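9 February and the folding cell at Trosgate has been running since December, so I have enough notes now to write something down.

Background for anyone who doesn't work in textiles: we launder and fold microfibre cloths for cleaning contractors. A standard shift at Trosgate puts out 600 folded cloths per bench. The washing and drying were automated years ago. Folding was always done by hand, and it's the part of the job that sends people to the physio.

The cell is a two-finger gripper on a light arm, supplied by Mrema and scheduled through Prodport, the same software we already use for the dryers. Cycle time on a hand towel is slower than a trained folder. It doesn't stop for lunch, so the daily totals end up close.

## What the gripper finds hard

Cloth has no fixed shape. A carton is where you left it and the same size as yesterday. A towel can slump or open up between one fold and the next, and the layers don't always travel together. Most of our faults come from the approach. If the fingers close too high they take the top layer and leave the rest behind. If they come in too wide, they drag on the surface underneath.

The strip fold is the one we spent the most time on. The fingers need to straddle the cloth with clearance on both sides before they close, and the pads have to meet every layer at once. Any gap between layers is a place for a tip to go in where it shouldn't.

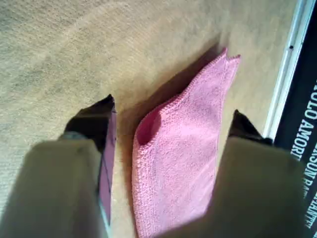

## What changed for the folders

There were seven people on hand folding. There are still seven on the roster, but three of them now spend most of the shift on the cell: loading, clearing faults, checking stacks and logging rejects. The others fold the items the cell can't do, mainly fitted covers and anything with a drawstring.

The work is easier on the wrists and harder on the attention. Folding by hand you can talk. Watching for a bad pick, you mostly can't -- two people have asked to rotate back to the bench for that reason, and the rota now swaps at the break.

Pay was the other question. Cell work was first graded the same as folding. It has since gone up one step, after it was pointed out that clearing a fault means reading the log and restarting a sequence. I think that should have been settled before the thing was bolted down.

## Open items

- Reject sorting is still manual. Curnuton has quoted for a vision check on the outfeed, and I haven't seen the test data.
- Prodport counts a refold as a completed cycle, which inflates the totals.
- Training notes cover normal running only. Fault clearing is being passed on by word of mouth.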